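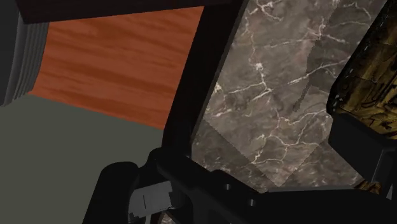

Courses > College Planning Seminar > Unit 4 > Handout: Letters of Recommendation

Unit 4 handout: Asking for letters of recommendation

Prepared by Luana Lacerda
Last revised 29 Jun 2022

Bring this handout to both Unit 4 sessions. The first session covers who to ask and how. The second is a work session on your information sheet, so come with a draft.

1. What the letter does

A transcript shows grades. A letter tells the reader how you got them and what you are like to have in a classroom. Most colleges that want letters ask for one from a counselor and one or two from teachers. Some ask for none, and a few will not read them even if they arrive. Check each college's own page before you ask anyone for anything, and write the requirement on your college list next to the deadline.

The counselor letter and the teacher letter are different documents. The counselor writes about your four years and about the school. The teacher writes about one class. Students often give both people the same notes, and then the two letters repeat each other. Give your counselor the wider picture and give your teacher material from the course.

2. Choosing a teacher

Start with junior year. A teacher who had you in ninth grade is writing from memory about a younger student. A senior year teacher may have known you for six weeks when the first deadlines come.

Pick a core academic subject unless the college says otherwise. If you are applying to an engineering program, one letter should come from math or science. Art and music teachers can write an additional letter where the college accepts one.

The class with your highest grade is not always the best choice. If you had a B in chemistry, came in for help and rewrote your lab reports, that teacher has something to write about.

Coaches, employers and family friends do not replace a teacher. A letter from a well-known person who has met you twice does very little.

3. When to ask

Ask before the end of junior year if you can. If you missed that, ask in August, in the first days after teachers are back. Popular teachers set a limit on how many letters they write, and some lists fill before school is out.

Allow at least four weeks between the request and the deadline. If you are applying early, count back from the early date.

4. How to ask

Ask in person first, at a time when the teacher is not about to start a class. Follow up by email the same day. A request can be short:

"I'm applying to college this fall and I'd like to ask if you would be willing to write a letter for me. I learned a lot in your class, especially during the research unit. My first deadline is November 1."

If the teacher hesitates or says they are very busy, thank them and ask someone else. A reluctant letter is usually a thin one.

5. The information sheet

Once a teacher agrees, give them one page. Include:

- your full name as it appears on your applications
- the colleges, with deadlines in date order
- your intended major, or "undecided"
- two or three pieces of work from the class that you remember well, and why
- something you found hard in the class and what you did about it
- activities and jobs, one line each

Do not write the letter yourself. Do not attach a full resume unless the teacher asks for one.

Sample entry (weak): "I worked hard on the term project and got a good grade."

Sample entry (better): "My term project compared bus schedules in Granström and Nostholm. My first draft was 915 words and had no argument. After your comments I cut it to 800 and rebuilt it around the question of who rides after 9 p.m."

The second version gives the teacher a detail to check against their own notes.

6. Waiving your right to see the letter

The application will ask if you waive your right to read your letters later. Most students do. Colleges tend to put more trust in a letter the student has not seen, and some teachers will only write under a waiver. Read the wording before you sign, and talk to your counselor if you are unsure. You have to answer this question before the invitation goes out to your teacher.

7. Sending and tracking

Enter the teacher's school email address, not a personal one. Tell them the invitation is coming, as it can land in a spam folder. Check the status one week before each deadline. If the letter is still missing, send one polite reminder.

Write a thank-you note after the letter is in. Tell your teachers where you decide to go.

8. For the work session

Read the two sample information sheets in the course folder, Kekach and Clulard. Mark each line that a teacher could use and each line that could describe any student. Then do the same to your own draft. Students have 60 minutes for this, including the partner exchange.

Drafts are due at the end of the session. Final sheets go to your teacher, with a copy to me.

129 shares | 2 comments

Related items
Unit 3 handout: Building a college list
Unit 4 slides: Reading a deadline calendar
Unit 5 handout: The activities section
Unit 6 handout: Comparing aid offers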